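Air fryer unloading task: episodes rejected at ingest, drawer handle hold
Girnoton simulation support, resolved tickets

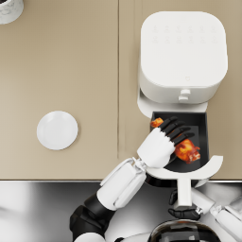
2 min read

Project: Plunham kitchen set
Reported by: Kilitz data operations
Component: episode validator, contact checks
Priority: Normal
Status: Resolved

Summary
The May collection for the air fryer task was submitted with 844 episodes. The validator rejected 60 of them under a single error, "support contact lost." Operators who reviewed the rejected episodes reported no visible fault in the demonstrations and asked that the check be examined before any material was discarded.

Task as specified
The episode begins with the drawer open and the chicken in the basket. The left hand reaches into the basket and picks up a piece while the right hand stays at the stem of the drawer handle, under the front edge of the counter. The piece is to be placed on the round white plate on the left side of the counter. The right hand must remain in contact with the handle until the left hand has cleared the basket.

Steps taken
1. The rejected episodes were replayed in the Girnoton viewer from the overhead camera. The position of the right hand at the stem was consistent with the accepted episodes.

2. Contact records were exported for the same episodes. In each case the record showed the right hand touching an object listed as "handle_lower," while the validator was looking only for "handle."

3. The asset history was reviewed. The air fryer model had been updated by Gruber during the collection period. The update divided the handle into 2 collision parts, an arc and a stem. The appearance of the model did not change, and the change notice did not mention the new part name.

4. A test copy of the validator was configured to accept either part. All 60 episodes passed the contact check. The accepted episodes were run again under the same settings and their results did not change.

5. A separate query was raised about episodes in which the left hand hides part of the smaller piece from the overhead camera. Piece positions are read from the simulator state, and no correction was required. Such episodes should not be marked as failed on this ground.

Cause
The validator relied on a fixed object name that was no longer complete after the asset update.

Resolution
The contact check now refers to the handle as a group of parts. The rejected episodes have been restored to the training split with their original operator labels. The error count on the collection dashboard was refreshed at 15:00.

Actions required of project teams
Teams holding a local copy of the validator must replace it before the next export. Episodes that were deleted locally may be requested again from Kilitz data operations, quoting the batch name. Asset changes that add, remove or rename collision parts must be entered in the change notice, including those with no effect on appearance.

Related: Plate placement tolerance; Operator labels missing after batch merge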